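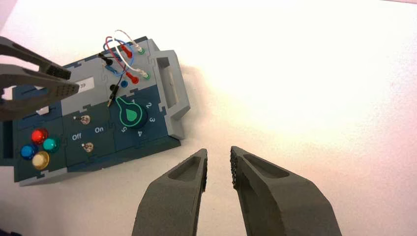 Push buttons in red, green, blue and yellow on a board of interlocking panels.

The Wrong Grandmother

The House of Plirnell ruled the northern half of Skimemus until a bad winter, a worse marriage and a very patient uncle brought it down. Players of the Skimemus games agree on this much. What they can't agree on is who the uncle's mother was, and the argument has now outlasted the dynasty.

Vaughan Tuhiwai edits the family tree on the largest of the fan encyclopedias. It holds 115 named relatives, a good third of whom appear only on gravestones, in letters, or as portraits above fireplaces the player is usually too busy to look at. He took the job in April, when the previous editor left to have a baby, a branch of the family he says she was at least able to verify.

"I thought I'd be fixing commas," he told me. "Then I read the talk page."

The talk page is where editors go to be polite to each other at length. The section on the uncle's mother runs longer than the script of the first game. One camp holds that she was Oda of Cirkon, a minor princess who gets a single line in the prologue. The other favors Oda the Younger, who may be the same woman, her niece, or a typing error.

The trouble goes back to Kingi, the studio that makes the games and has never shown much interest in arithmetic. In the second game a steward says Oda died childless. In the third, her son inherits a castle. The art book gives her a birth date that makes her five years old at her own wedding, and the wedding is described as her second.

Fans of long sagas will know the remedies. You can declare the steward a liar, which is popular, since he lies about the wine. You can declare the art book "soft" and trust only what happens on screen. Or you can do what the encyclopedia did for most of its life and put a small gray question mark beside everyone born before the Salt Treaty.

Tuhiwai dislikes the question marks. He spent over 100 hours this year replaying the series with a notebook, transcribing tombs. He found that the crypt under Cirkon has an alcove you can enter only if you skip the horse tutorial, and that the alcove contains a slab with a name, a crest and half a date. The crest belongs to the wrong family. He was thrilled.

His new theory is that there were two Odas, raised together and swapped at some point for reasons of dowry. It accounts for the steward and the castle. It does nothing for the wedding, which he has moved to a page called "Unresolved," where it sits beside a bishop who fights in a battle eleven chapters after his funeral.

The reaction has been mixed. One longtime contributor called the two-Oda model "the first serious work on Plirnell succession," and then reverted it. It was restored by lunchtime. The page was locked by dinner, and a notice now asks everyone to discuss major changes to dead people before making them.

I asked Tuhiwai whether he would like Kingi to settle the matter. He thought about it for longer than I expected.

"They'd only give her another husband," he said.

He had a tomb to get back to. The left side of the inscription is readable at noon, game time, and the right side only at dusk — so he was going to leave the thing running and make a sandwich.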